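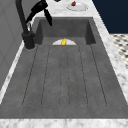 Skirmish AI just sits there after the August patch?

Hi all, hoping somebody has seen this. I play Skoltcombe mostly offline, big maps, me against the computer on Hard. Ever since I updated to build 1731 the enemy builds a refinery, two or three harvesters, and then nothing. No tanks, no planes, not even a scout. I let one match run for 398 turns' worth of autosaves and it never left its own base!

I've verified the files and made a new profile. The only mod I have is Pliltik (the one with bigger minimap icons), and I can't see how that would touch the AI. It's fine on the small desert map, by the way, which makes it even weirder. Do I have to roll back?

posted by Trorkaser
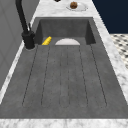 Ultan Flanagan
October 22, 2021

Had the same thing and it drove me up the wall. It is Pliltik, sorry — the old version ships its own copy of the map rules file, and that copy doesn't have the new attack path entries. So on any map with water the computer can't find a route to you and keeps saving its money.

What I did: quit the game, go into the mods folder, open Pliltik and delete maprules.ini (only that one, leave the icons folder alone). Then start a NEW skirmish. Old saves stay broken, I tried three of them and the AI was still asleep in every one. My icons still work and I got flattened by bombers ten minutes in, so I'd call that fixed.

If you'd rather keep your save, rolling back works too, but then you lose the repair queue, and I'm not giving that up now that I have it.

Oh, and check your player slots. With 6 players the last one sometimes loads as Passive whatever you pick in the lobby. That's a separate bug and I haven't found a way around it except playing with five.

Ding

same here but i dont have any mods. reinstalled and it went away?? try that i guess. also Hard is too easy anyway, play Brutal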